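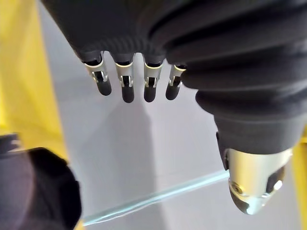 Wurngate Repair Evenings: progress report to the Lenihan Fund

Period covered: second quarter of the grant

Summary
The repair evenings are running to plan in Wurngate. The Novenley sessions began a month later than we told you in our application because the hall's electrics had to be tested first. Spending is a little under budget. We are not asking for any change to the grant.

Sessions
Wurngate opens every Wednesday from six until half past eight. Lamps, toasters and sewing machines make up most of what comes in. Clothing has been slower than we hoped, and we have moved the mending table nearer the door so that people see it when they arrive. Novenley is open once a fortnight. It is quieter, and visitors there tend to stay longer and do more of the work themselves.

We still turn away microwaves and anything that runs on gas. A printed list of what we can and can't take now goes out with the parish newsletter, which reaches some 2000 homes.

Spending
We have spent £800 on hand tools and electrical testing this quarter. Hall hire in Novenley was lower than forecast on account of the late start. The unspent part will be carried into next quarter to pay for two extra sessions in December.

Storage
Parts used to be kept in biscuit tins and took a long time to find. Small parts now have a place on yellow shelving, on the lower level. Labels are still to be done.

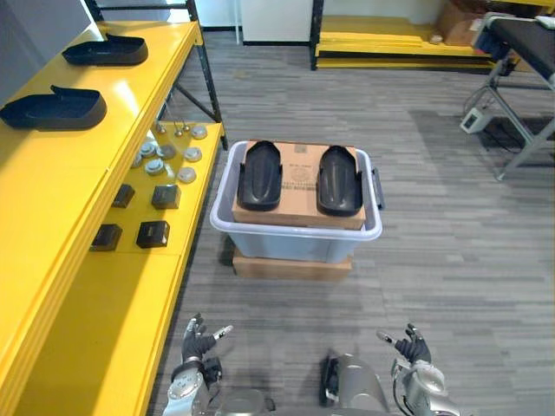

Difficulties
Spare parts for older sewing machines are hard to get and the postage often costs more than the part. We have started keeping machines that can't be mended, with the owner's agreement, and stripping them.

Next quarter
Finish the labelling. Hold a trial session in Lullolthorpe, if the school can offer a room. Send you the visitor survey results with the next report.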